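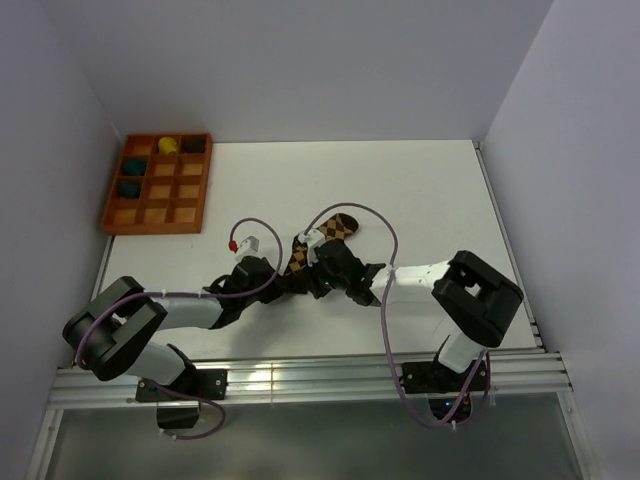 Sock in brown and tan checks.

Quintana Mending Library
Second progress report to the Valier Fund
Period covered: June to date
Submitted Dec 22, 2024

Summary for those reading on a phone: we are open, we are mending, we are under budget on thread and over budget on heat. The database works on most days.
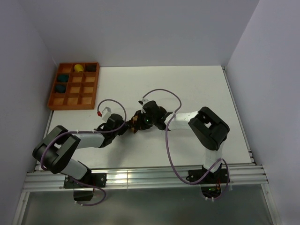
Yutong Ren

When we applied to the Fund we promised 600 repaired garments in the first full period. We have logged 644. I would like to take credit for this, but a good part of the surplus is school uniform pants, which arrive in September with the knees already gone and keep arriving. Tianyou Cao can now patch a pair while holding a conversation about something else entirely, and does.

Of the 795 items brought in, the rest are either waiting, beyond us, or were never claimed. The unclaimed shelf is now two shelves. Our intake form says that anything left for 90 days becomes the property of the library, a sentence we wrote with great confidence and have not yet had the nerve to enforce. A wedding dress has been up there since July. We have called.

Evening classes

Meifang Zheng taught two rounds of the darning course and one of basic alterations. Total sign-ups came to 58, against a target of 50. Attendance in the last week of each round was lower, as it is for every evening class ever held, and I have put the weekly figures in the appendix for anyone who enjoys a downward slope. The feedback forms were kind. The most common suggestion was better chairs. The second was more light at the back table, where people were threading needles more or less by faith. We bought two lamps from the equipment line and left the chairs alone.

The alterations class went too fast. We tried to get through hems, waistbands and zippers in four sessions, and zippers took three of them. In the spring it will run for six, with zippers last, so that anyone who wants to flee can do so having learned the other two.

Money

Spending by line is attached. Thread, patches and needles came in $391 under, mostly thanks to a box of wool donated by Viltetti when the shop closed its back room. Much of it is a mustard color and will be with us for years.

Heat is the problem. The November bill was almost twice what we budgeted, and Ľubomír Vrabec has since found that the radiator in the storeroom could not be turned off and was keeping the unclaimed shelf very comfortable. The valve has been replaced. We request permission to move the thread savings to utilities, knowing it won't cover the gap.

Tetus, the booking system we agreed to try, still sends reminders for appointments that have been canceled. Several people have come in to apologize for missing them. Zhuoran Duan is in touch with the supplier and has been promised a fix in three successive emails.

Next period

Spring classes open for sign-up in February. We plan one Saturday session a month for coats and heavy items, which the weekday sewing machines do not like. We will also make a decision about the wedding dress.

Attached: spending by line, class attendance, intake form (revised)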